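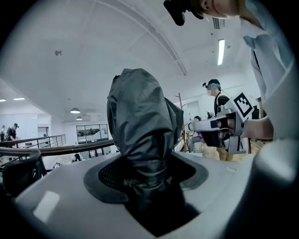 Relu Preda
Posts: 3,458
I'd still go with a shiny bag over a cloth cover, sorry. I know half this board swears by fabric, but fabric is a sponge. Dust lands on it, you pull it off in a hurry and it all goes straight down onto the thing you were trying to keep clean. With a slick one you just wipe it. What did you end up paying for yours?

tablesixteen
Original poster
Too much! I got two from Hekadberg in October, different sizes, and the shipping was nearly as much as the small one. The thing I didn't think through is the top. I measured the height and the widest part and felt very smart, and then it arrived and there was all this extra up there that just flops over. So now I've got a hood. It stays on fine but it bugs me every time I walk past.

Does anybody cinch theirs at the bottom? I have a cord lock left over from a tent bag and I keep thinking I should sew a channel for it, except I sew like a bear.

Edivaldo Moura
No cord! Please no cord. I did that with a Plikau cover and then everyone who came by knew they could just grab it by the cord, and one day it went sideways with the whole stand attached. If the cover is loose it comes off in your hand and nothing falls over. Loose is good. Ugly, sure.

Relu Preda
That's a problem with how people take it off, not with the cord.

Edivaldo Moura
OK but I can't train everybody who walks in, Relu. I can leave the cord off.

mossandtwine
Fabric person checking in. The trick is to shake it OUTSIDE and throw it in the wash every couple of months. Mine is cotton twill, cut from an old curtain, cost me nothing, and it breathes. I had a plastic-type cover on a sewing machine in a basement and it sweated under there all summer. Rust on the needle bar. So before you all tell tablesixteen to go slick, maybe ask how damp the room is?

tablesixteen
Original poster
Good question and the answer is dry as toast. The heat's on from 5 in the morning and my hands crack. So I'm not worried about rust, it's really dust and people's coffee.

Since we're on the subject of the whole table and not only the covers, here's my current rule. Anything upright gets covered and goes to the back, and small stuff lives in a divided box near the front where I can reach in without moving anything. I used to have those plastic drawers (the Fodard ones, the tower) and I hated them, because you pull one and the whole tower comes toward you. A cardboard box with dividers just sits there. It's light and low and if it gets gross I get another one for free.

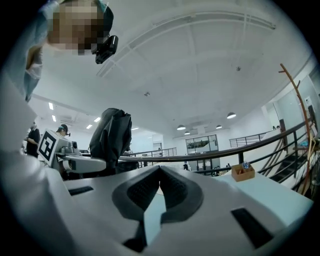

What I can't decide is whether the sections should be labeled. I labeled my last box and within a week the labels were all lies. Without them I at least look inside before I grab. I've also been leaving one section open on purpose for whatever I'm holding when the phone rings, and so far that section has done more for my life than all the others put together.

mossandtwine
Oh I love the phone section. Stealing that.

No labels from me either, but I do put the same kind of thing in the same corner every time. Tall stuff in the back corner, so it pokes up and I can see it from across the room.

Relu Preda
Cardboard will be mush by spring if there's coffee on that table. One spill. I lined mine with the trays from Queiroz and they drop right into a wine box if you trim the dividers down.

tablesixteen
Original poster
Which size trays? My dividers are pretty short already and I don't want to hack at them more.

Relu Preda
The small ones, sold in a pack of 48. You will have a lot left over. I've got them in the kitchen, in the car, under the sink.

Edivaldo Moura
48 trays to save one free cardboard box :)

I do agree about the tower, though. Gave mine away. My nephew has it now and keeps Legos in it and he's delighted, so it wasn't bad, it was just wrong for a table people bump into.

Going back to the cover - have you tried folding the extra down inside before you put it on? Turn the top corners in, the way you'd do a pillowcase, and put two safety pins through from the inside. You don't have to sew anything and you can undo it if you hate it.

tablesixteen
Original poster
Pins I can handle. Will it not poke holes in it, though? The material's fairly thin.

Edivaldo Moura
It'll leave tiny ones. Nothing is getting through them. If that bothers you, use binder clips on the outside and live with the look.

mossandtwine
Or make one out of a curtain!!

Relu Preda
Clips slide on anything slick. Pins are OK, closed side facing up. And measure it again before you order a third one, take the height plus half the depth of the top. I have that written on the inside of a cabinet door.

tablesixteen
Original poster
Height plus half the depth, got it. I'm doing the pins tonight and leaving the cord in the drawer for now. Relu, if you really have that many trays left over I'd happily take 5 off your hands, I'll pay the postage.

Relu Preda
Message me your address. Take ten.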